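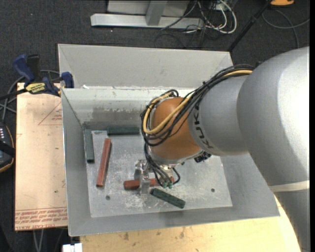

Je vous avais promis des nouvelles du rangement de l'atelier, alors voilà, je m'y colle ! D'abord les blocs rouges et verts : on les garde. J'en ai croisé plusieurs parmi vous qui voulaient les repeindre (Brayan, je te vois), mais moi je les aime bien comme ça, le brun-rouge et le vert foncé, ça se repère tout de suite sur le gris du bac.

Le bac, parlons-en. Le fond est tout rayé, surtout vers le milieu, et la peinture s'écaille en haut de la paroi intérieure. Chanida propose de poncer et de repasser une couche en mars. Je suis plutôt pour, à condition qu'on ne bouche pas les deux petits trous du fond, parce que j'ai déjà passé une matinée entière à les déboucher l'an dernier et je ne recommence pas !

Côté étagères, il reste 4 caisses à trier dans le couloir de Randovside. Dedans il y a de tout : des chutes, des cales, des vis dépareillées, une tasse (elle est à qui ?). Si vous avez une petite heure, passez, je fais du café et Buppha a promis ses gâteaux à la noix de coco.

Dernière chose, les étiquettes neuves sont arrivées, un rouleau de 60. Prenez-en, collez-en partout, mais écrivez lisiblement s'il vous plaît, j'ai encore une boîte marquée « trucs Ottmar » et même Ottmar ne sait plus ce que c'est.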